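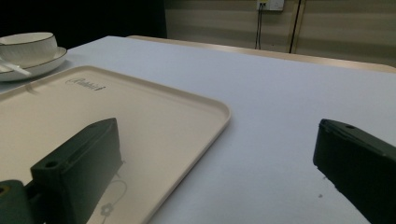 Cup, saucer and tray at the Prakeo open day in Cisstead.

I went for the robots and came home with tray tips! The table had the same kinds of things I clear after supper, so of course I started taking notes (there's a lot to learn from watching grippers near china).

First, lay the spoon down before you lift anything. A spoon on a saucer slides the second you tilt it.

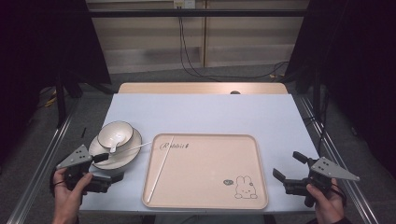

Rami Tannous
Home tips columnist

Second, tray flat and square in front of you, plate and bowl off to one side. I love the bunny on this one, and a raised rim is great with chopsticks, which roll everywhere at my house. Mine cost 45 cents at a yard sale and has no rim at all, so I put a damp dishcloth under the dishes. Works fine on stairs too, if you go slow.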